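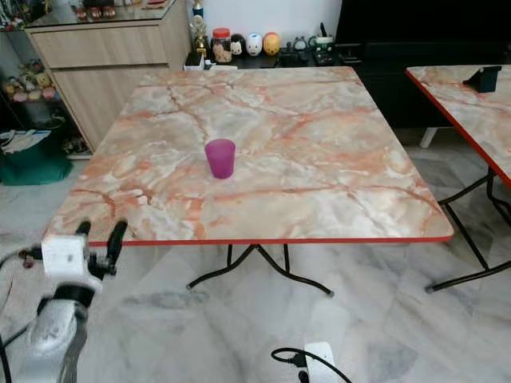
Skilisance Robot Cell Inspection Checklist, Home Test Site 3
Equipment: single white arm, two-finger gripper, wrist module with external cable
Reason for inspection: unplanned gripper opening during transfer, fault 388
Inspected by: Endang Saragih
Reviewed by: Matěj Kollár
Date: Jul 23, 2023

Summary of fault
During a cup transfer between the two folding tables the gripper opened without a command and released the cup in mid-travel. The arm continued to the end of the path with the fingers open. The operator, Suryani Subramaniam, pressed the stop. No injury. No damage to the tables or cup. The controller logged fault 388 (wrist link lost), followed by fault 806 (gripper state unknown). Site is on hold until all items marked FAIL are closed.

Section A. Power
A1. Power strip off the floor or secured to it: FAIL
Comment: Strip is on the tile and can be kicked or pulled. Mount to a fixed surface or tape down on both sides.
A2. Cables clear of walking paths: FAIL
Comment: Slack black cable loops out from the left side of the strip. Shorten and tie.
A3. Plugs fully seated: PASS
A4. Arm on its own outlet: PASS
A5. Stop button cuts motor power: PASS
Comment: Tested three times with the arm moving at reduced speed.

Section B. Arm and wrist
B1. Joint fasteners at marked torque: PASS
B2. Wrist module firmly mounted: PASS
B3. Wrist cable strain relief fitted: FAIL
Comment: Thin cable leaves the module with no clamp. With the wrist turned to the far end of its range the cable pulls on the connector. Fault 388 was reproduced on the second attempt by doing this. Treat as the probable cause.
B4. Cable jacket free of cuts: PASS
B5. Gripper holds last position on loss of signal: FAIL
Comment: Fingers go to open. The setting was left at the factory default after the June firmware update. Change to hold, then repeat the test with the cable unplugged by hand.
B6. Path stops on gripper fault: FAIL
Comment: Same update. Endang Raju has the old settings file and will compare line by line.

Section C. Work area
C1. Table legs fully open: PASS
C2. Tables fixed against sliding: FAIL
Comment: Folding tables on smooth tile. The main table moved when pushed with one hand. Fit rubber feet or floor stops before the next run.
C3. Test object unbreakable: PASS
Comment: Plastic cup only. Glass and ceramic are not approved for this site.
C4. Loose items outside arm reach: PASS with note
Comment: Reach limit in software is 700 mm from the base. The ornaments on the back console are outside it, but confirm again if the base is moved.
C5. Operator position marked: FAIL
Comment: No floor mark. Place tape 300 mm outside the reach limit.

Section D. Records
D1. Fault log exported: PASS
D2. Operator statement attached: PASS
D3. Settings backup made before update: N/A
Comment: Backup was not on the procedure in June. Hakim Menon to add it.

Required before restart
B3, B5 and B6 closed and retested by someone other than the person who did the work. A1, A2, C2 and C5 may be closed on site by the operator, with initials next to each line.

Retest: 20 transfers at reduced speed, then 20 at normal speed, wrist turned to both ends of its range. Any repeat of 388 or 806 ends the test and the hold stays in place.

Status: HOLD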